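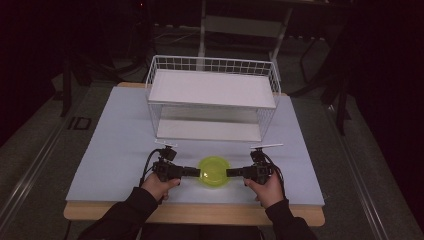
Plate to shelf, start position: yellow-green plate in front, white wire shelf behind.

Tips for cleaner plate demos in Prellell

Set the gripper width zero before each session. Prellell keeps the old value after a restart.

Trim the still part at the start of each take. We cut to 12 frames - any more and the policy learns to wait.

See-through plates give patchy depth. Turn off the depth filter and let the planner use color only.

Label top shelf and lower shelf as separate goals.

Replay 40 takes at half speed before you train, and delete any with a tracking jump.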